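Item 1352, sold by the kit. We stock it in August and again whenever the maker remembers to answer email.

## Undamlow pipe and post frame

The maker is Trondholm, and the box says "endlessly adaptable." We'd call it a freestanding frame for hanging fabric or dividing part of a room, with plastic pipe for the odd jobs the posts don't cover. It's decent. It won't replace a wall, and you won't be hanging a bicycle from it whatever the leaflet shows.

The pipe is smooth, matte white, and takes a rounded elbow at the end. The elbow is a push fit. Trondholm says it needs no glue, and for a frame that stays put we agree. If you plan to move yours every week, glue it or expect to be pushing it back on. The slimmer pipe in the kit doesn't fit the same elbow, and no adapter is supplied, so sort the two sizes before you start.
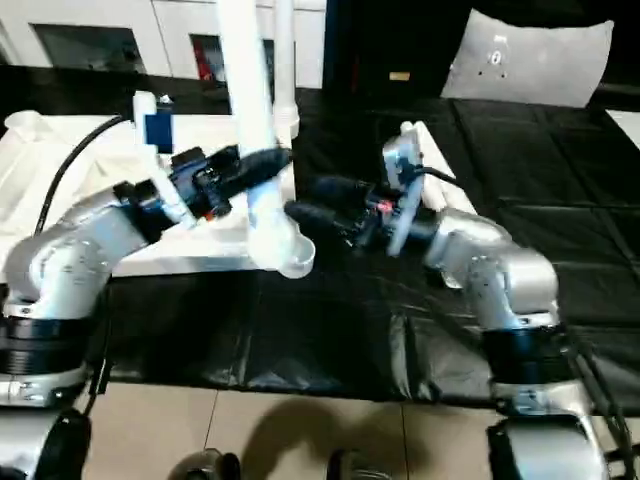
Eun-seong Ahn writes that the elbow on the older kit faced whichever way it liked after a month, and asks if the new one has any kind of stop or notch. Also that a strip of masking tape around the pipe cured it for less than the price of the "upgrade collar."

No notch. We asked, and were told the new fitting has "improved grip," with no number attached. The masking tape gets our vote. We don't stock the collar.

### Posts and rails

You get 2 upright colors, white and light blue. Trondholm's leaflet makes a lot of this. The posts are the same apart from the color, and the blue ones don't cost more, so take whichever you like or mix them. The horizontal rail is white in every kit.

Put the rail in before you drape anything. With fabric on first, you end up holding the cloth, the post and the rail together and swearing at all of them. A plain white sheet does the job. The branded panel from Kozan is the same idea with a hem, and we sell it only to people who insist.

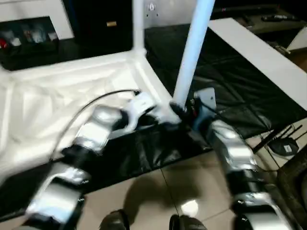 Leave more floor than you think you need. The leaflet's room plan assumes you can walk all the way around the frame, and in most homes you can't. On tile, put down a plastic sheet while you build so the post ends don't scuff. A cheap one is fine, wrinkles and all.

### The molded part

White plastic, open underneath construction with ribs and channels, and a ridged cylinder at one end. Trondholm calls it a "stability hub." The ribs make it stiff for its weight, but it is still a piece of molded plastic. The side walls are thin along the top edge, and they pick up small nicks. We don't take returns for those.

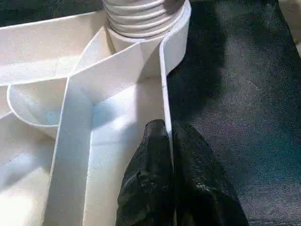
The stated load is 400 pounds. The leaflet doesn't say where the load goes, for how long, or whether the frame was standing on anything level, and we wouldn't repeat the figure to a customer. Curtains, yes. Coats, a few.

Spare hubs are sold singly through Narketti. Spare elbows aren't sold at all, so keep track of yours.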